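4. Observations on the used bars

In the second part of our project we studied how the stamp on a bar of soap disappears during normal use. Our supervisor, Pentti Pelkonen, suggested this topic after we complained that the first part, the foam test, gave almost the same result for every bar. We started in November and continued until the material was finished.

We chose solid soap from three sources. Koivisto and Skuline bars were bought from the shop near our dormitory, and the Pivach bars were given to us by a classmate whose aunt makes them at home. All bars were used in the shared washroom on our floor. Each user was asked to wash hands in the usual way and to put the bar back on the dish with the stamp up. We could not control if everybody did this, and we think that many people did not.

4.1 Method

Every evening at 8 p.m. one of us collected the bars, dried them with a paper towel and left them on a shelf for 30 minutes. After that the bar was weighed on the kitchen scale and the depth of the stamp was judged by eye. We used four words for it: sharp, soft, partly worn and gone. At first we wanted to measure the depth with a caliper, but the tip of the caliper scratched the surface and made the mark worse, so we stopped this after 2 bars.

The total number of hand washes was over 1000 according to the paper list on the wall. The real number is probably higher, as the list was often forgotten in the morning.

4.2 Results

The corners and edges became round much earlier than the stamp became soft. This was a surprise for us. We expected that the raised and pressed parts would go first, but the hand turns the bar mostly by its sides, and the face is protected a little. Deep, simple lines stayed longest. Small details, for example thin letters or a little picture under the name, lost their borders and were difficult to read -- even when we knew what was written there.

We also noted a white powder on several bars when they had been dry for a longer time. It collected mostly near the grooves. We believe it is dried soap residue, but fine scratches can look very similar, and we did not have a microscope to check it. In the table we therefore write only "white marks".

4.3 Problems

The washroom was warm on some evenings and cold on others, and this changed the drying. A bar from Pivach broke in the middle and was removed from the results. 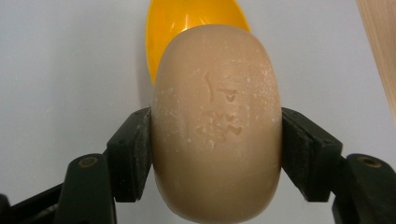 For the next group we recommend to keep every bar in its own dish with holes, and to write the start weight on the dish -- we lost two of these numbers and had to leave the rows empty. It would also be useful to include one bar with no stamp as a comparison.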